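Campos Tool Library: progress report for April

Toolboxes
Sorting of the donated kits is under way. Lucía Salcedo has set the layout for the green cantilever boxes: utility knives share one tray, and the deep main compartment is for larger hand tools. 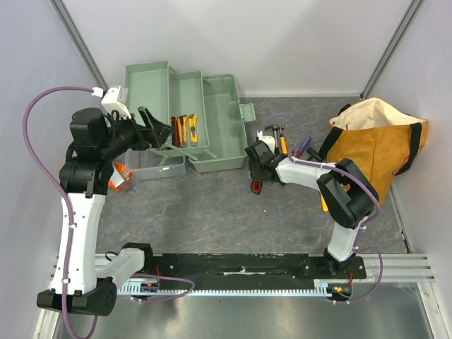 Loans and bags
We made 79 loans, 45 of them to new members. Ramiro Aguirre is writing the contents cards.

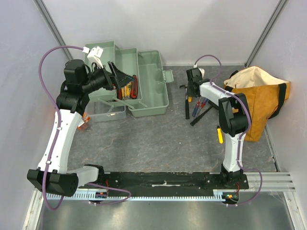

Tote bags go out with the smaller loans. We still need 2 more toolboxes and will order them from Clostik next month.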